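Octobre, par l'équipe Skarnatora

4.2 Ce qu'on a changé dans la scène simulée

Dans la première version de Clunby, on entraînait la politique avec un plan de travail presque nu et un seul cube à saisir. Les courbes étaient superbes, et je me suis fait plaisir pendant une bonne semaine ! Puis on a mis des pièces à côté du cube et tout s'est écroulé : le bras visait bien, mais il descendait comme si le voisinage n'existait pas. On a donc repris la scène de zéro avec un poste d'assemblage ramassé, où les objets se gênent vraiment les uns les autres (fig. 7).

Le principe tient en peu de choses. Au début de chaque épisode, la pince est placée au-dessus du poste, doigts vers le bas et légèrement ouverts, et la politique doit choisir un couloir de descente avant de choisir une prise. Je tiens à cet ordre, qui m'a valu pas mal de discussions avec mes coauteurs. Si on laisse le réseau décider des deux en même temps, il apprend surtout à compenser ses mauvaises approches par de petites corrections de poignet, et ces corrections passent très mal d'un simulateur à l'autre.

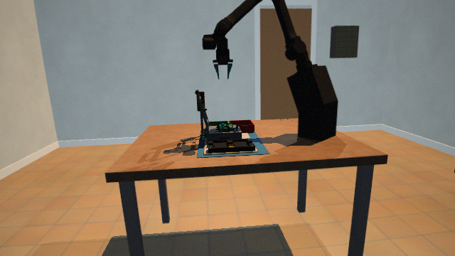 Temps de lecture : 3 min

Figure 7. Configuration de départ dans Clunby. Les pièces sont regroupées sur un tapis bleu clair, avec une carte électronique verte et un petit bac rouge ouvert dans la rangée arrière.

Le support vertical, sur la gauche du tapis, nous a donné beaucoup plus de fil à retordre que la carte. Il est fin, il monte plus haut que le reste, et notre ancien test de collision (des boîtes englobantes, je plaide coupable) le transformait en gros pavé infranchissable. Résultat, la politique évitait tout un côté du tapis. On est passés à une décomposition convexe calculée avec Evangelista, plus lente à charger mais nettement plus fidèle autour des jambes inclinées du pied.

Côté protocole, on a généré 2500 épisodes, dont 2112 pour l'entraînement et le reste pour l'évaluation. L'orientation du groupe de pièces est tirée uniformément sur 360 degrés, la position relative des objets restant fixe. J'aurais bien aimé la faire varier aussi, mais le tirage produisait trop d'interpénétrations et je n'ai pas voulu filtrer à la main.

Avec le couloir choisi d'abord, on obtient 86 % de descentes sans contact parasite sur les épisodes d'évaluation. C'est mieux que ce que j'espérais ! Les échecs restants se concentrent près du support, souvent quand l'avant-bras arrive de biais et que le poignet doit pivoter tard. Un planificateur classique s'en sort très bien dans ces cas-là, et on discute en 5.1 d'une version hybride que je trouve prometteuse (mes coauteurs sont plus réservés).

Une dernière remarque sur les ombres. On les a gardées nettes pendant tout l'entraînement, y compris celle du bras sur le plateau, alors que l'encodeur Rirnness a été préentraîné avec un éclairage diffus. Je m'attendais à une chute franche et on n'a rien mesuré de significatif. Je n'ai pas d'explication solide à proposer pour l'instant, les cartes d'attention sont en annexe C pour qui voudrait s'y plonger.

À lire aussi
Clunby : notes de version du simulateur
Décomposition convexe des objets fins avec Evangelista
Rirnness, un encodeur visuel pour la saisie

Contact | © Skarnatora | Haut de page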